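Groltville library to stay open late through the holidays

Wednesday, December 20, 2017

The Groltville branch library will keep its doors open until 9 p.m. on weeknights through the end of the school break, the town said this morning. Saturday hours don't change. Closed Christmas Day and New Year's, as always.

The late hours were supposed to end last Friday. Then the heat went out at the Bretthorpe community center and most of what goes on there in the evenings had to go someplace else. Homework club, the English class, the chess people, the gift wrap night. All of it is now at the library, at least untill the new boiler is in.

"We had the room and they needed one," said branch manager Jong-dae Yoo. "It wasn't a long conversation."

Yoo said the extra staff time will cost the branch $40 a night, paid out of money left over from the summer reading program. He has asked the town to cover it if the arrangement runs past the break. No answer yet.

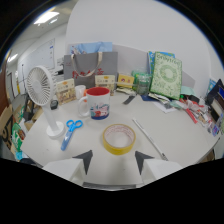 Tape and scissors on a table with bags, boxes and books.

Gift wrap night goes ahead Thursday, 6 to 8:30, in the back reading room. Free. Bring your own paper if you want something special, otherwise there's plain brown. Kids under 10 need an adult with them. The homework club moves upstairs for that one evening only.

Parking could be tight. The lot on the Leka Street side is still half closed for the drain work and the town wont say when that wraps up. Yoo suggests the church lot across the street, which is fine to use after 5 except on Sunday.

Not everybody is happy with the move. Volodymyr Maksymiv, who teaches the English class, said two of his students have stopped coming since the bus from Bretthorpe doesn't run to Groltville after 7. He wants the town to add a late run, even just on class nights.

"They work all day, they get here, and then how do they get home," Maksymiv said. "I drive 2 of the others myself."

The bus office said it's looking at it, nothing before the new year.

As for the boiler, the part is on order and the town is hoping for mid January. An earlier notice on the community center door said April, that was a mistake and has been taken down.

Library book drop is open all hours. Late fees are waived through the break.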